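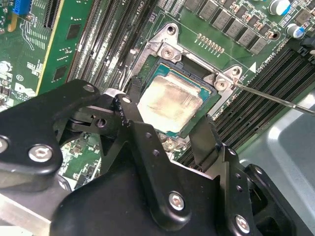 Slide 2 – The task

Server teardown, club project, Dunbar workshop. Start with the socket marked CPU1. The paste on the heat spreader is what makes people ask questions, so mention it early. Screwdriver goes on the bracket screw, gripper stays in close to the processor. Memory slots on both sides, so the fingers have to come in between them.

Slide 3 – Who did what

Xiomara Achterberg built the finger plates. Cirilo Villalobos wrote the motion code. I did the screw list and most of the waiting. We are 4 students, and we meet Mondays after class.

Slide 4 – Practice runs

We logged 200 approaches to the socket before the November meet at Grornevgate. An approach counts if both fingers stop short of the bracket. Show the table, don't read it out. Point at the last 10 rows – those are with the new plates.

Slide 5 – What went wrong

Finger plates flexed. Old paste hid the edge of the chip from our edge finder. Cirilo changed the threshold twice, then switched to finding the bracket screws. Say which version is on the handout (the second one).

Slide 6 – Next

Memory modules, then the Gikville round. Budget slide if there's time. Questions.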